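Dual-Arm Table Service: Student Project Gallery
Dultmont Technical College, Applied Automation, Course 291
Page maintained by Natália Murín

The table service project runs through the second half of the automation course. Each team programs two arms that share one covered table and a common set of kitchen props. The assignment covers object approach, grasp selection, transfer between arms, and return to a neutral pose. Teams receive the same starting code and the same safety settings. Grading is out of 100 points, split between the bench run and the written log.

Three bench pictures follow, with notes on the points that came up most often in the logs.

1. Main table, both arms

The Clutier task list starts with the small fruit. A lime and a lemon can be approached from directly above with the two-finger gripper, and the finger opening needs little adjustment between them. The stemware is scheduled last.
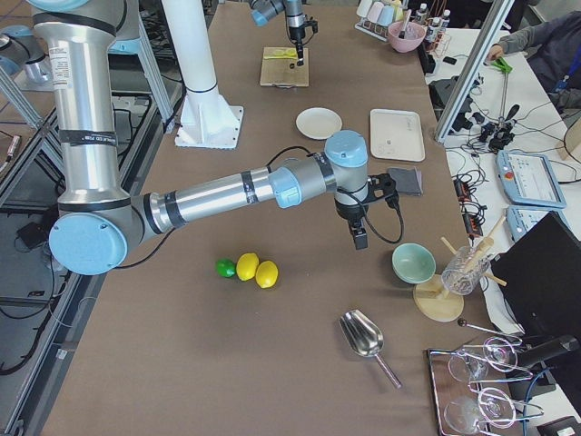 Path planning for the long forearm was the largest single source of lost points. Teams that planned only for the gripper tip ran into trouble at the elbow, where the clearance model is less forgiving. The accepted method is to check the full arm at every waypoint and to add one raised waypoint before any sideways move. Cable slack at the wrist has to be included in the check. A rotation that is legal for the joint can still pull the cable tight.

Speed was capped in software for all bench runs. Raising the cap requires a signed change sheet, and no team applied for one this term. Both pendants stay within reach of the person supervising the run.

2. Small containers and the bottle rack

The Lidberg module deals with items that sit close together. The wrist camera is the main source of position data for this part, and the fixed camera is used as a cross-check. The bottle rack is treated as one object with a handle. Lifting single bottles out of it is an optional extension worth extra credit. 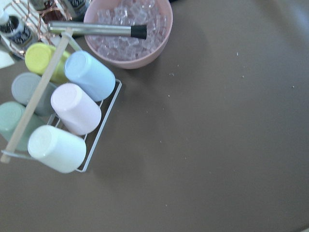
Clear plastic pieces gave poor results in color segmentation. The pieces take on the tint of whatever is behind them, so a threshold tuned on one bowl failed on another. Two teams switched to detecting the rim of the bowl and ignoring the fill. This worked well enough to keep. The labeled set for this module now holds 1,290 wrist frames, and the labels have been reviewed once. Thin shiny handles remain a problem, and the edge detector still splits a single handle into two segments under direct light.

The brush exercise is scored on the final resting angle. Teams may choose either end for the approach but must state the choice in the log before the run starts.

3. Plate, tray, and cutting board

The layout module, Trương, asks for a list of object positions before any motion is allowed. Flat items are listed by center and rotation. Printed artwork is to be masked out, as it produces false corners on the tray.

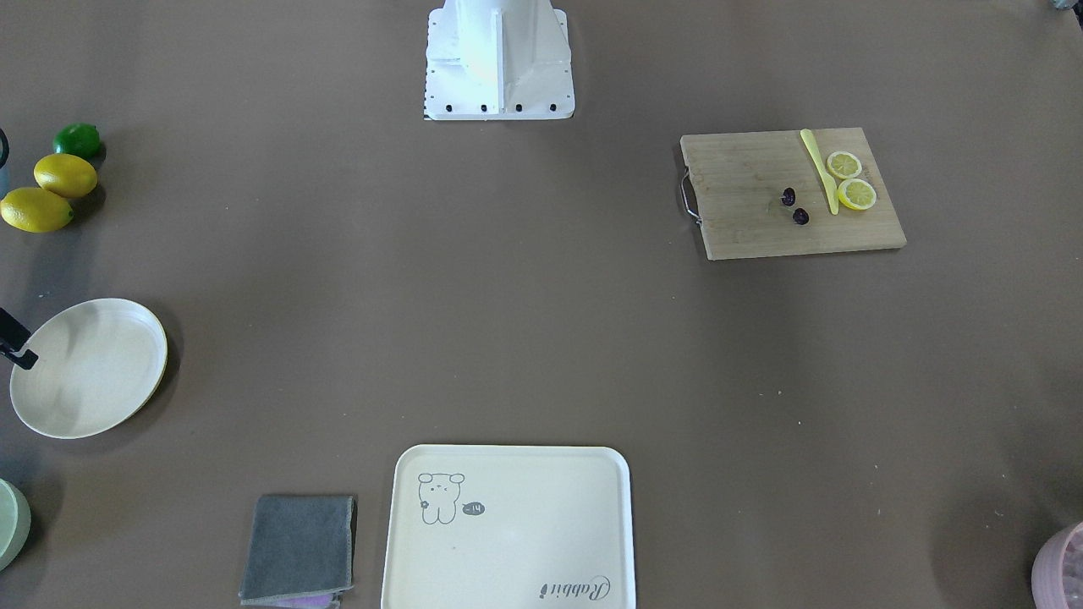

A grasp on a plate rim needs a shallow approach and a low closing force. The recommended sequence is to stop above the rim, recheck the height, then close. Several logs recorded the height from the table surface and forgot the thickness of the cover, which put the fingers too low. The cutting board is simpler, as the handle gives a clear target and fixes the rotation.

Items on the board are not to be moved during the layout module. They count as part of the board for collision purposes, with a fixed height allowance.

Logs and change sheets for Course 291 are due 30th August. The bench reopens to new teams in February. Requests for the labeled frames go to Natália Murín through the course office.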